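4.2 Leak testing of the seam and closure samples
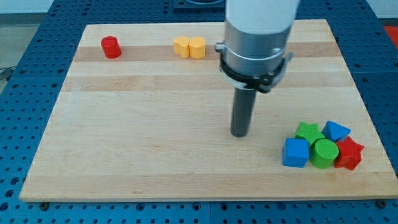 Figure 3. Cutting board on a perforated blue metal table, with the lower part of a robot arm above it.

The second part of the study dealt with water entry through the closures of motorcycle luggage. Section 4.1 covered abrasion of the outer fabric and found little difference between the bags, so the fabric itself was left out of the tests described in this section. We looked only at welded seams, roll tops and coated zippers.

Samples were taken from three tail bags and one pair of soft panniers. The tail bags were the Moritov 30, the Rastent Tour and an older Rastent model no longer on sale. The panniers were sold under the Clultska name. All had been bought through ordinary shops. Each bag was first tested whole and then cut up, so that a leak found in the whole bag could be traced to one seam or closure.

For the whole-bag test, the bag was filled with dry cotton towels to its normal riding volume and strapped to a steel rack that matches the rear carrier of a mid-size touring motorcycle. Straps were tightened by the same person each time (the second author, B. Amin), following the printed instructions of the maker. Water was sprayed from the front and from below, the second nozzle standing in for spray thrown up by the rear wheel. The towels were weighed before and after. We took the gain in weight as the amount of water that had entered.

For the cut samples we used a column test. A piece of fabric with the seam or closure across its center was clamped under a tube, and the tube was filled in steps to a height of 1000 mm. The height at which the first drop appeared on the lower side was written down. Samples that did not leak at full height were left for a further 300 minutes and checked again.

Welded seams gave no trouble. Every seam sample reached full height, and the only one to fail in the longer wait was taken from the corner of the older Rastent bag, where the weld had been folded over itself. Siregar and Nair reported the same kind of corner leak in their work on dry bags, and they put it down to uneven heating during welding. Our sample fits that account, although a single failure is weak evidence.

Roll tops depended on how they were closed. With 3 full turns none of the bags let in a measurable amount of water. With fewer turns the results spread widely, and the Clultska panniers took in nearly 300 g in one run. The stiff strip in the mouth of these panniers is shorter than the opening, which leaves the ends free to gape when the load shifts.

Coated zippers were the weakest point. Most leaks began at the parking end of the slider – the last few millimeters, where the teeth do not fully meet. A fabric flap over the zipper delayed the first drop in the spray test but made no difference in the column test, where the water stood still. Riders who keep paper maps or a phone in a zippered outer pocket should expect some damp after a long day of rain.

The effect of repeated opening and closing on the zipper coating is treated in Section 4.3.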